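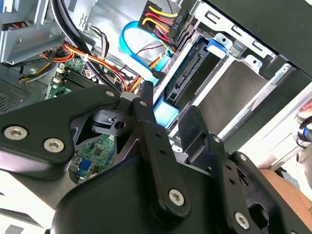
### 4.2 Interior Layout and Order of Removal

The desktop computers in the Rerkwood lot were treated as a single group for intake, although their interiors varied more than their outer cases suggested. Each unit was entered on the Danitz sheet before its side panel was opened, and the sheet stayed with the unit until the last part had been placed in a labeled tray. The lot comprised 30 units. Of these, seven were set aside at intake for missing or damaged panels and are treated separately in Section 4.4.

The main difference between units lay in the path of the cables. In the older cases, the cables passed over the motherboard on their way to the drives, so that the board could be inspected only in part until they had been moved. Figure 4 shows an open case in which the green motherboard is visible between cables, with a further cable area just below the hard drive bay. The dark memory slots can be made out near the upper portion of the visible board, with two beige components that resemble capacitors at one end. Under the Plilent scheme, an interior of this type is classed as "partly covered," and the cables are dealt with before any work on the board begins.

**Figure 4.** Interior of an open desktop case, with motherboard, memory slots, cables, and hard drive bay.

Two orders of removal were compared. In the first, proposed by Dambrauskienė, the drive is taken out as soon as its cables are free, and the memory follows. In the second, the memory is removed first and the drive is left in its bay until the board has been cleared. Both orders end with the same trays and the same entries on the sheet. They differ in how often a worker must reach past the bay, and in how long loose cable ends remain over the board.

The first order was adopted for partly covered interiors. Rimantas Petrauskas, who kept the sheets, recorded fewer corrections under this order — chiefly in the column for cable position, where entries made late in the process were often incomplete. For open interiors the choice made little difference, and workers were allowed to follow either order provided that it was marked on the sheet.

Screws were kept with the part they had held. Where a screw could not be matched to a part, it was placed in the tray for the case itself and noted as unassigned. Cable ends were tagged at the drive side only; tagging at the board side was tried in June and dropped, as the tags covered the printed labels that workers needed to read.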